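Every December the lists come. The highest paid actor, the most followed singer, the 100 most powerful people in entertainment. I read them all, with my coffee, and I am a little ashamed of it. This year I want to write why I think we should read them less, or at least read them in a different way.

My example is Silasik, the streaming service where I watch almost everything now. Last winter it began to publish its own ranking of television actors, which it calls the Fistia Index. The actor at the top gets a gold star next to the name, and the star follows this person everywhere: on the poster, in the interviews, even in the small text when you pause an episode. The index is made from viewing hours, searches, and something called "audience warmth." I have looked for an explanation of audience warmth and I did not find one. 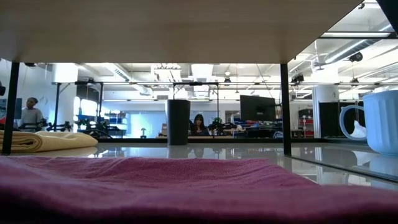
What bothers me most is that the ranking changes how people speak. My cousin does not tell me anymore that a series is funny or that she cried at the end. She tells me that it has two actors from the top 15. When I ask her if it is good, she looks at me as if I asked something strange. She has already answered.

I do not want to sound like an old man who hates everything new. Lists existed when I was a child too. We had a film magazine, Rolix, and at the end of the year the readers could vote by postcard. My sister and I sent our cards and waited for the results. But the vote was a vote. You knew that people liked this actress enough to buy a stamp. With the index I do not know what anybody liked. A person who falls asleep on the sofa while the series is running also adds hours.

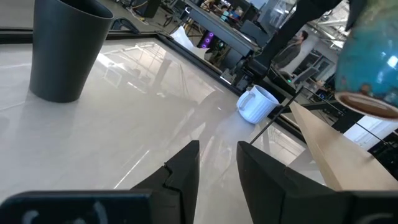
Then there is the question of who is missing. Natália Šindelář is in my opinion the best actress working in television comedy today. In Uzor she plays the older sister, a part which a lazy writer would make only bitter, and she can make me laugh by the way she closes a door. Her place in the index is 56. Above her are people who were in one episode of a very popular series and said four sentences. 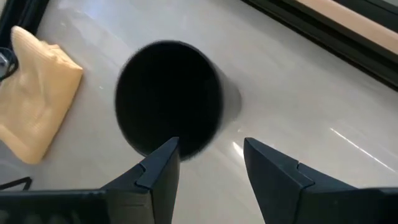

Looking into the black cup from above.

Does it matter? She has work, she has a house, I suppose she sleeps well. But I believe it matters for the next role. A producer who must choose between two names will look at the number, even if he says he does not. The number is easy to defend in a meeting. Taste is difficult to defend, you can only say "watch her" and hope that they have the patience.

Some readers wrote to me after my last column that the rankings are only a game and I take them too seriously. Maybe it is so. But in a game the players know the rules, and the actors here learn their place at the same time as we do.
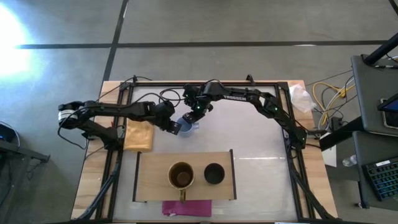
I would accept a ranking if it was honest about what it measures. Call it "most played" and I have no complaint. Or ask 1,000 viewers one simple question, which performance they still remember after a month, and print the answers with all the strange ones included. I would read such a list from the first name to the last. I think my cousin would read it too, and we would have something to argue about at dinner.

Until then I have made a small rule for myself. When somebody recommends me a series, I ask for one scene they liked. If they can tell me the scene, I watch it the same evening. Last week it was a man trying to return a coat in a shop, and I have already seen it three times.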